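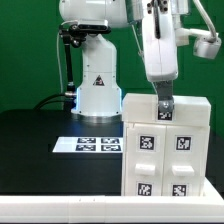

White arm and base on a black table, with a green backdrop behind.

Reference > Materials > Surfaces and Coatings > Sheen

Sheen is the degree to which a surface reflects light in one main direction, as a mirror does, as opposed to scattering it. A surface with high sheen is called glossy, and one with low sheen is called matte or flat. The terms eggshell, satin and semi-gloss are used for the steps between, although their limits differ from one maker to another. Sheen is separate from color. Two samples of the same white paint may be sold side by side and look like different whites when one is flat and the other is not.

Causes

The sheen of a surface depends mostly on how smooth it is at a very small scale. When light strikes a smooth coating, much of the reflected light leaves at the same angle at which it arrived, and the eye sees a highlight. When the coating is rough, the light leaves in many directions and the highlight spreads out or is lost. Paint makers lower sheen by adding fine particles, commonly silica, which leave the dried film slightly uneven. In molded plastic, sheen is largely set by the finish of the mold.
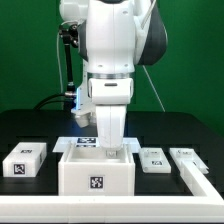 Glossy white plastic casings over a large open-topped box.

Measurement

Sheen is measured with a gloss meter, which directs a beam at the sample and records the light reflected at the matching angle. The usual angle is 60 degrees from the vertical. Very shiny samples are read at a steeper angle, and very flat ones at a low, grazing angle -- the second of these is closer to how a long wall is seen from a doorway. Readings are given in gloss units. Paint sold as flat commonly reads below five units.

Instruments do not always agree with the eye. Khadija Kabbaj and Emanuel Tudose collected 1,016 paired judgments of painted cards at the Trokbridge coatings workshop and found that viewers ranked dark cards as shinier than pale cards with the same reading. Bianka Kovács later repeated the work with curved samples, on which the highlight is narrower and the ranking less steady.

Use in buildings

Flat paint is common on ceilings and on walls that receive little wear. Semi-gloss is common on doors, window trim and kitchen walls, where frequent washing is expected. Rubbing a flat wall can polish it and leave a shiny patch, a fault known in the trade as burnishing. The painter Iñaki Casado, in his handbook for the Cárdenas training school, advised that a repair in flat paint be carried to the nearest corner.

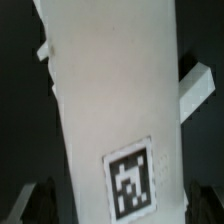 Does flat paint hide dents and patches in a wall?

Flat paint hides them better than any other finish, as it gives no sharp highlight for the eye to follow. Deep dents should still be filled and sanded first.

Change with age

Sheen rarely stays constant. Outdoor coatings lose gloss as sunlight breaks down the binder, and in time a loose powder may form on the surface, a condition called chalking. Indoor surfaces may move in either direction. Handrails and chair arms grow shinier with touch, while 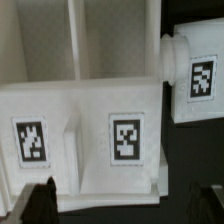 floors and countertops usually grow duller from fine scratches. Wax can restore some gloss for a time but tends to trap dirt. Consuelo Carretero, writing on the care of lacquered furniture, warned against waxing only the worn area -- the edge of the waxed patch shows plainly in side light.

See also: Burnishing; Eggshell finish; Lacquer; Varnish

Last revised Jan 16, 2024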